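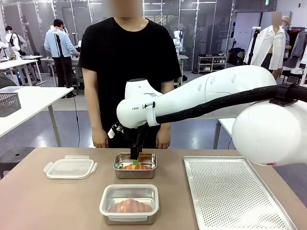
Posted by Brarkport

Robot operators wanted — Serkevley site, 12 weeks, start in May

We need more hands. Two full-time places on the day shift and two on the late shift, to show our robots how to do kitchen and packing jobs. You drive the arm, the arm does the job, the whole go gets recorded. Then you set the table up again and do another one. No robotics background needed, we train you.

The work is for Vendusier, our food handling project. A lot of pastries at the moment. Picking up, putting in containers, moving between containers and trays, lids. Later on some clothes and shoe tasks, so if you really can't stand croissants there is an end in sight.

What you'd be doing

Most of the shift is remote control. You work the arm and gripper through Falcão, our in-house control setup, and take the robot through a task from start to finish. It's slower than doing it yourself and for the first couple of days it will feel daft. Everyone overshoots. Everyone squashes something.

Some tasks are taught by hand instead — you take hold of the arm and guide it through the movement. Fewer of these but they are harder on the shoulders, see below.

The rest of it:

Setting out the table before each go. Containers, lids, trays, whatever is on the task sheet. Positions get changed on purpose between goes, the sheet tells you how.

Standing at the table for your partner. You work in pairs and swap at each break. One drives, the other resets and watches the arm, with the stop button in reach. The one at the table keeps hands still and out of the way while the arm is moving. Not optional.

Marking each recording as good, bad or unsure. Please use unsure! We would much rather look at it again than have a bad one go through as good.

Short notes when something odd happens. Gripper slipped, tool caught the rim, lid wasn't flat. One line is plenty.

Wiping down and changing tools on the gripper at the end of the shift.

What a good go looks like

Smooth, no rushing. If you miss the pastry, back off, line up, try again, and leave that in the recording. A tidy recovery is useful to us. What isn't useful is ten seconds of hovering while you decide, so look first and then move.

Gripper comes down straight over the container wherever you can. Steel sides, not much room, and a sideways knock shifts the whole thing across the table.

We don't pay by the recording and there's no league table. The last team finished 862 good ones for Vendusier and we were happy with that. Steady is fine.

Who we're after

Steady hands and a fair bit of patience. That's most of it.

People who have done well here before came from bakeries, sewing, dental labs, crane driving, a lot of video games. Also people with none of that. If you've done fiddly work for hours at a time and not minded, apply.

You do need to:

be 18 or over
be able to stand for a good part of the shift (stools are there for driving, but table work is standing)
see depth well enough to judge when the gripper is over something — glasses and lenses fine
read a task sheet in English and stick to it, even when you can think of a quicker way
be OK with being recorded. There are cameras on the tables and you will be in shot. Faces are blurred before the recordings are used

Tell us if you have a food allergy. Wheat, nuts, dairy, anything. It won't count against you, we just put you on other tasks. Same for bad shoulders or wrists, we'll keep you off the hand-guided ones.

Plain clothes please, short sleeves or sleeves that stay put. Nothing dangling near the arm, so lanyards, scarves and long necklaces go in your bag. Long hair tied back.

Hours and pay

Day shift 8am to 4pm, late shift 1pm to 9pm. Pick one when you apply, or say either. Breaks are paid and they are proper breaks, away from the table.

£126 a shift, same rate for both shifts. Training is paid at the full rate aswell. Paid holiday builds up as normal.

It's a fixed term, 12 weeks. Might be extended, might not, please don't give up something permanent on the strength of it.

Where

Brarkport, Serkevley. It's one big open room with other teams working on their own robots near you, so it's bright and there is always somebody walking past. Not a quiet job. Earplugs are fine when you're driving but not when you're at the table, you need to hear your partner.

Step-free all the way in. Tables are fixed height at present, so if that's a problem get in touch before the trial and we'll see what we can do.

How to apply

Send us a short message through the form on this page. No CV needed unless you want to. Tell us:

which shift
when you could start
something fiddly you've done, paid or not, a few lines
anything we should know about allergies, shoulders, access

If it looks like a match we'll ask you in for a trial. It takes 2 hours, paid, and you'll have a proper go at driving the arm. Nobody is expected to be good at it. We're looking at wether you slow down when it goes wrong, and how you get on with the person at the table.

We'll answer everyone, yes or no. Might take us a week, it's busy here.

Not looking for full time? We also want a few people for single sessions, same trial, same rate worked out by the hour. Put "sessions only" at the top of your message and the times of day you can do.

No agencies please.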